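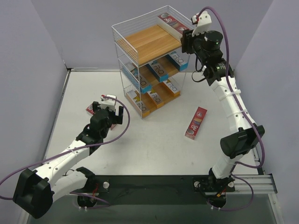
W. Muriithi

2024-06-15

Print this page | E-mail this page

Dondelcombe lane, cold-lay patches, second look.

Went back to the 12 patches we put in with the Drustell bagged material. The sales sheet calls it a permanent repair. I wrote "permanent" in quotes in the last entry and I'm leaving the quotes on.

The state of them, walking uphill from the cattle grid. Most are flush or near enough. The three in the outside wheel track below the bend have gone down. Worst is 20 mm under the straightedge at the middle, the other two less, though I wouldn't want to argue over a millimetre with that straightedge, which has been dropped more than once. Edges still tight on two of them. On the worst one I could get a knife blade down the uphill side the whole way along.

Loose stone in the channel below the bend. It could be ours, or it could be off the old surface, which was fretting before we got there. Bagged a handful to look at under the lamp. Same size, same grey, and I doubt the lamp will settle it.

What bothers me is how we are going to write this up. Nine good patches sounds like a pass, but most of those nine are on the crown of the road or up against the verge where hardly anything runs over them. A bucket of gravel would sit there nicely for a month. The wheel track is the only part of this trial that tests anything, and we didn't put enough holes in it. That is our fault and has nothing to do with Drustell.

Second complaint, also ours. We compacted the first patches with the plate and the rest with the hand rammer after the plate ran out of fuel. I have the change-over down as "after the gateway", but there are two gateways. If it was the lower one, then all the sunk patches were rammed by hand and the material may be perfectly all right. If it was the upper one, they had the plate and it isn't. Has anybody got this written down properly? Please check your own notes before you read any further and talk yourself into an answer.

Depth. The sheet says to lay in layers for anything deep. We did the worst hole in one go as it was starting to rain. I remember saying it would be fine.

Cores. Took one 100 mm core from the sound patch by the upper gateway and tried another from the sunken one. The first came out whole, dark all through, smelling strongly of the solvent. I had been told it would be cured by now. It marked with a thumbnail on the cut face, and softer towards the bottom than the top. The second fell apart in the barrel, so there is no density figure for it and there won't be. I have kept the bits. Holes filled with the hot stuff from the Candholm yard, still workable when it arrived, just.

The Candholm people think the binder is soft because it's been a cool, damp June. Possible. They also thought the last product failed because June was too warm. I'd like to hear what weather a pothole repair is supposed to have.

Cost. Somebody has put a whole-life figure in the draft and I can't find where it came from. It assumes no return visits. We have just made one – van, two signs, the corer and most of a morning. Please take the figure out until we have something to put in its place.

To do before anyone uses the word "recommend":

Cut six more square holes, all in the wheel track, same depth, half with Drustell and half hot, every one of them with the plate. Fill the fuel can first.

Tack coat on the sides. The sheet says not needed. I'd do half with and half without, and see.

Borrow a better straightedge, or have ours checked against something flat.

Spray a number on the verge by each patch – the chalk has gone and I was working from memory at the top end.

Ask Drustell what they mean by permanent. In writing.

The sound core is on the windowsill at the yard with a date on it. Please don't stand a mug on it, I want to press it again next time and see if it's any harder.

Recent entries
Dondelcombe lane: laying day, cold-lay patches
Candholm yard: temperature of hot material on arrival
Gully covers that rock, and the shims that didn't stop them
Joint sealant, second batch, still tacky
Straightedge dropped again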